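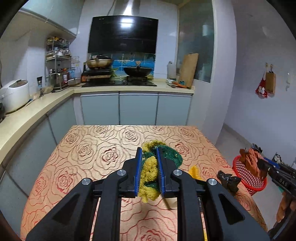 4.2 Claimed and measured airflow

Makers of small extractor fans quote a free-air figure, and we doubt that it tells a buyer much. A fan tested with nothing in front of it moves more air than the same fan behind a grille, a filter and a length of duct, yet the free-air number is the one printed on the box. Resistance is hard to picture for readers outside the trade; a thick bundle of cloth squeezed between two ribbed pads, as in the view that opens this section, gives a fair idea of how little open path is left once a fluffy material is pressed together. A filter mat clamped too tightly in its holder is in much the same position. The Entwistle data sheet gives no clamping depth at all.

We ran the Bisero fan on the test duct at Flindthorpe, first in free air and then with the standard filter fitted. The free-air reading was 615 cubic metres per hour. With the filter in place it fell to 459. Gesbridge, who supply the unit, put losses of this kind down to poor fitting on site. Our filter was fitted as their own leaflet directs, so we do not find that convincing. Nor do we accept that a single run settles the matter, and the test was repeated in February with a second motor of the same type. The drop was again present, though the readings wandered more than we would like.
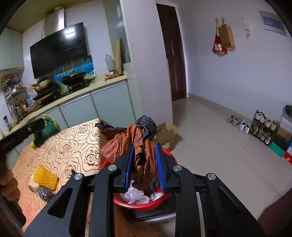 Figure 4. Gripper with blue ribbed pads holding a crumpled brown plastic bag above a red basin.

The supplier's noise claims fare no better. They were taken at a distance of 2 metres, with no mention of the room or of the background level, and we could not reproduce them. Until the test conditions are printed beside the numbers, we would treat both the airflow and the noise figures as sales material. Motor heating is dealt with in the next section.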